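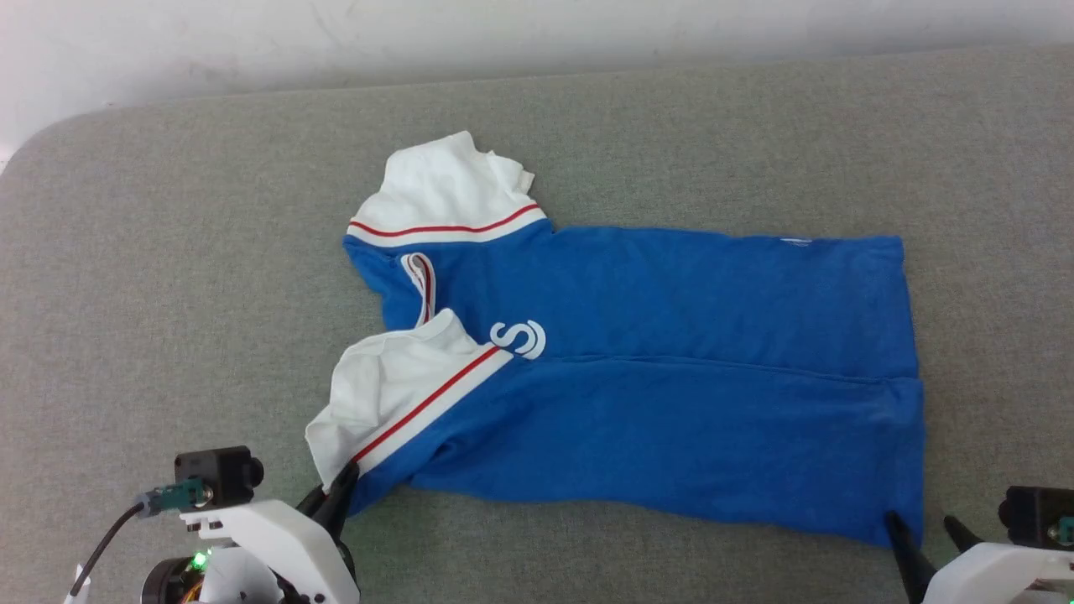 Will the chamber series still open in the fall?
The series opens in the fall as planned, with one fewer concert than last year.

GROSTTHORPE CHAMBER MUSIC SOCIETY
Minutes of the regular meeting, May 4, 2022

Present: 11 members. Khurram Qureshi in the chair.
The March minutes were approved with one correction: the cello recital was moved to the smaller hall, and was not canceled.

1. Fall series
The Leleo Quartet has confirmed for the opening night. They want to play two Haydn quartets before the break and one longer work after it, still to be chosen. K. Qureshi will ask for the full program by the end of the month so the printer can start. The wind quintet has withdrawn over a clash with its own tour. Members discussed finding a replacement and decided against it. The series will have 6 concerts.

2. Piano
The Gurkis upright in the rehearsal room was tuned after the March meeting and has already slipped in the top octave. The tuner thinks the pins need work. The grand in the main hall is holding. It was agreed to get a written price for the upright before spending anything more on it. Until then, singers should rehearse with the grand when the hall is free.
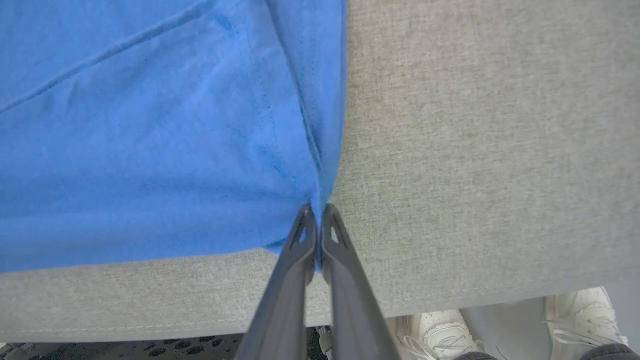
The question of the broken music stand lamps was also raised. Four work and the rest do not. New bulbs will be tried first.

3. Budget
The balance set aside for visiting players is $3000. The quartet's fee and travel will take about half of it. The Paracha Trio has asked for a deposit on signing, and this was approved. Single tickets stay at the same price. A motion to drop the student rate was defeated.

4. Youth afternoon
There are 30 places for young string players. Parents have asked whether beginners in their first year may attend. Agreed that they may, in a separate group with easier parts. The Telemann arrangement used last time was too hard for the second violins and will be replaced.

5. Other business
The library copies of the Dvorak bass part are still missing. Anyone who borrowed parts over the winter is asked to check their folders.
Seating for the opening night was held over to the next meeting.

Meeting adjourned at 8:40 p.m.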